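Hand Grippers at the Dunmore Shop: Frequently Asked Questions

Last updated 25th September. Written by Jade Nuttall, who got tired of answering these at the sink.

What are you building back there?

Hand-held grippers. You hold one, you squeeze, two fingers close, and a small camera on top records what the fingers were doing. The recordings go toward teaching the arm on bench two to handle cloth. The arm is called Plandine. It can currently fold a washcloth in the sense that the washcloth ends up smaller.

Is this a kit?

No. There's a kit out there somewhere for everything, and I looked, and then I drew my own linkage on the back of an electric bill. Lamduan Thaweesak redrew it so that it could move. The files are on the shop drive in the folder called Citden. The folder called Citden_old has the newer finger pads. I know.

What does one cost to make?

Depends how you count. The first one cost $314, and a good part of that was parts I bought twice. The second came to $144 with the camera, because by then I knew which screws I wanted. If you already have a camera module and a junk drawer, you'll do better than either of us.

Do I have to print the parts in black?

You can print them in any color you like. Black is what was on the spool. A member who shall remain unnamed printed a set in glitter purple, and every layer line split within the week. Draw your own conclusions about glitter.

Why eyelets at the joints? Why not bearings?

Bearings are better. Bearings also cost money and need a bore that's actually round, and our printer has opinions about round. A brass eyelet sets in a few seconds with the hand press by the window and makes a decent pivot. Each gripper takes four. Set them snug, then work the arm back and forth until it stops complaining. If it squeaks, a drop of dry lube. If it flops, drill it out and set another one.

I set an eyelet crooked. Can I save it?

Probably not. Drill it out slowly from the back side with a bit one size under, and keep the arm flat on scrap while you do it. Prying it with a screwdriver takes a chunk of the arm along with it. There's a coffee can of arms with chunks missing if you'd like to see some.

My fingers don't meet. What did I do?

In order of likelihood: you put a left arm on the right side, you tightened one pivot more than its partner, or you printed at 98 percent because the slicer remembered somebody's earlier job. Lay the four arms on the paper template before you assemble anything. They should cover the lines exactly. I skipped this step on my first build and spent an evening filing parts that were simply upside down.

How hard do I squeeze?

Less than you think. The arms flex before they break, so you do get a warning. Squeeze until the cloth stops sliding and then stop squeezing.

Why cloth? Wouldn't blocks be easier?

Blocks are much easier, and Plandine is already fine with blocks. Nobody I live with has ever asked me to put away the blocks. Fabric changes shape when you touch it and again when you let go, and the arm finds this upsetting. Edges are the best place to start. A thick corded edge gives the pads something to close on, where a plain hem slips through or gets picked up two layers at a time.

What should I bring for a session?

Any clean household fabric. Pillow covers, placemats, napkins, a bath mat if you're feeling brave. Patterned things are welcome. Please skip anything with sequins, anything you'd be sad to see snagged, and anything belonging to a spouse who hasn't been consulted.

Can two people work at once?

Yes, and for bigger pieces it helps. One gripper holds an edge still and the other goes in for the next move. Agree beforehand on who moves first. Two people politely waiting for each other makes for a very long recording of nothing. 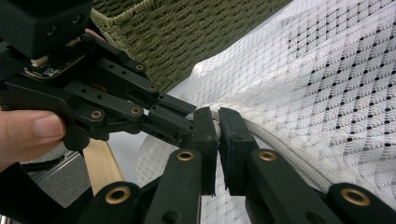
Corded edge in the pads, second gripper close by.

How long is a session?

We do 27 takes and then quit. That number came from Lamduan's wrist. You may stop sooner. Please do not go longer and then tell me about your wrist.

My video is jerky or drops out.

Check the cable first. It's nearly always the cable. Give it slack at the camera end, tape it down once along the bench, and keep it out from under your elbow. If the picture is fine but tilted, the camera mount has worked loose, and that's the pair of short screws under the module. Snug them by hand. The plastic strips if you look at it wrong.

When do I replace the finger pads?

When they stop gripping. A bit of fuzz at the edge of a pad is normal wear and hasn't hurt anything so far. If the face goes shiny, rub it with fine sandpaper, and if that doesn't bring it back, print another. I've gone through 17 pads, several of them for reasons I could have avoided, such as testing them on a cheese grater.

Does the arm learn while I'm doing this?

No. It sits there. The recordings get copied to the Rutance box (the beige computer with the sticker), which chews on them overnight and makes the closet warm. Please don't turn it off to be helpful. There is now a sign.

Can I borrow a gripper to take home?

Yes, one at a time, signed out on the clipboard. Bring it back with its cable. Two came back without cables and one cable came back without a gripper, so somebody out there has an interesting drawer.

Can I change the design?

Please do. Save your version under your own name and write down what you changed, even if it's one line. "Better arms" doesn't count as a line. Lamduan is working on a shorter handle for smaller hands and would like testers.

Will it ever do my laundry?

It'll have to do mine first.

Who do I ask if it's not on this page?

Me, or Lamduan if you want it explained properly. We're both in most evenings. If the shop is dark, leave a note in the eyelet tin and I'll find it the next time I set one crooked.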